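Cat-proofing walk-round, ground floor and landing
Tulley and Stöcker, the Stiststead house, August 2022

I've gone through our usual list with a cup of tea in one hand and Stöcker trotting behind me the whole way, so please forgive the rambling in the comments. The last round was in June, and some of what I wrote then still stands.

Kitchen bin lid latches shut: YES
Comment: It holds now that Catinca Zamfir has swapped the spring over. Tulley had a good long lean on it while I watched and got nowhere, bless him.

Low cupboards have child locks: PARTLY
Comment: There are 3 on the sink side and they're all sound. The one by the cooker has lost its sticky pad again -- I've wedged it with a tea towel for now, but please don't call that mended.

Dry food stored in a lidded tub: YES
Comment: The big Trotivik tub is doing well. Please press down both corners after breakfast, as Stöcker can get a paw under if you only do the one.

Window catches, upstairs and down: NO
Comment: The landing window still opens wider than I'd like. A cat would fit through it quite easily, and Stöcker is not a large cat. Keep it closed until the new stay is on, even on the warm evenings, I'm afraid.

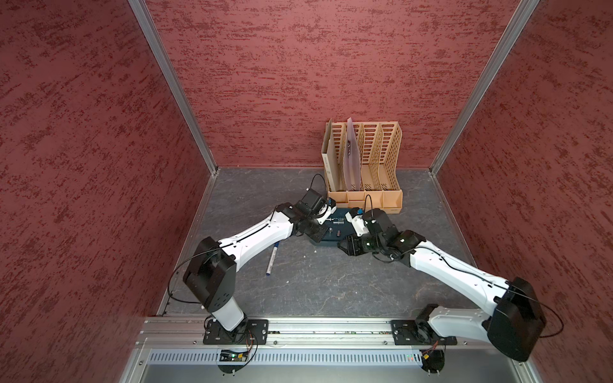
While I was up there I also had a look along the skirting behind the airing cupboard, where Tulley squeezed himself in last winter and sulked until supper. The board is firm and the screws haven't budged, so I'm happy to leave it until next time.

Strings, ribbons and hair bobbles put away: PARTLY
Comment: I found 2 bobbles under the settee and one in a slipper. Do have a feel down the cushions when you hoover, dears.

House plants checked: YES
Comment: The lilies went to my sister's and they're not coming back. The spider plant is chewed to bits but it won't harm anybody.

Vet's number on the fridge: YES
Comment: Rewritten in proper ink, with the out-of-hours one underneath.

Still to do: cooker cupboard pad, landing window stay.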